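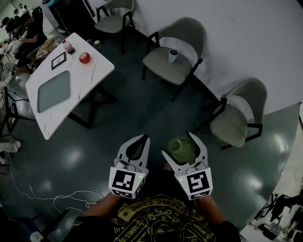 Remden Facilities Helpdesk
Ticket 844
Subject: Cups in the wrong places, first floor breakout room
Category: Furniture and soft items (there is no category for cups)
Priority: Low, raised to Medium by requester, returned to Low
Opened: July 21, 2019
Status: Closed, with reservations

Original report

The cups in the breakout room no longer live on the table. They live on the chairs, on the floor beside the chairs, and on one occasion inside the printer tray two doors down. I have sat on one. It was plastic, so we both survived, but I would like the table to go back to being the place where drinks are put down. It is a perfectly good table. It has a flat top and everything.

Please advise, or send somebody.

Helpdesk, first reply

Thanks for your report. Please confirm the following so we can route it correctly:

Is the table damaged?
Does it wobble?
Is anything stored on it that shouldn't be?
Have you tried moving the cups back?

Requester

No. Slightly. Yes, it collects things: fruit, bottles, a picture frame that has been lying on its back for as long as I have worked on this floor. And yes, I have tried moving the cups back. I do it every morning. I am beginning to think of it as my job, which would surprise the people who pay me.

Helpdesk

Wobble noted. Passed to Silletti, who hold the furniture contract.

Silletti (contractor), site note

Attended. Table is the white marble-effect model on black metal legs. One foot was wound in too far. Adjusted, checked with a level, no rock in any direction. Chairs also looked at while on site: grey upholstered, metal frames, all sound. Seats are flat and fairly firm, and a cup will stand up on one without help. We mention this as it may be relevant. Job complete.

Helpdesk

Contractor reports the fault is fixed. Closing ticket.

Requester, reopening ticket

The table no longer wobbles and I am grateful. The cups are still on the chairs. It appears the cups were not bothered by the wobble.

I have now done some fault finding of my own, as nobody else seemed likely to.

Test 1. Cleared the table completely. Put every cup on it. Came back after lunch. Two on the chairs, one on the floor.

Test 2. Left the table alone and moved the chairs further away from it. Worse. If you sit against the curved wall you cannot reach the table without getting up, so you don't get up.

Test 3. Put up a sign saying CUPS ON TABLE PLEASE. Somebody rested a cup on the sign.

Test 4. Moved the chairs nearer. Much better for one afternoon, until the cleaning firm put them back along the wall where their plan says they go.

Conclusion so far: the chairs are too far from the table, and the nearest flat surface to a person sitting in one is the chair next to it.

Helpdesk

Thank you for the detailed testing. The chair layout is on the Malabanan floor plan and any change needs a form. The form is on the intranet under November, we don't know why.

Requester

Found it. Filled it in. It wants to know the distance the furniture will be moved. I have put 800 mm. It also wants the business benefit. I have put "sitting down safely".

Helpdesk

Form received. While you wait, would a side table help? We have one Prernska in the store, the low model, 200 mm across the top.

Requester

That will hold one cup, or two on good terms. Yes please.

Helpdesk

Delivered. Please confirm.

Requester

Confirmed. It is small and it is in the right place, between two of the chairs, and people are using it. I withdraw the remark about the two cups, it holds three if the third person is careful. Also, would somebody look at the thin white cables on the floor? They go round in loops, and a person carrying a hot drink is not looking at their feet.

Helpdesk

Cables are a separate category. Please open a separate ticket.

Requester

I have opened a separate ticket. It asked me whether the table wobbles.

Helpdesk

Layout form approved. Chairs may move 800 mm towards the table, and the cleaning firm has been sent the new plan. Cable ticket has been merged into this one by mistake and then taken out again. Please allow 18 working days for that.

Requester, final comment

Chairs moved. Checked morning and afternoon for a week. Most cups now end up on the table, a few on the little Prernska, and there is usually one on a chair seat, which I have decided is one person with firm views. I look before I sit.

The picture frame is still on its back. I stood it up once and it was down again by four o'clock. Happy for this to be closed. Will raise the frame separately if I find the category.

Helpdesk

Closed. For the frame, please use Furniture and soft items.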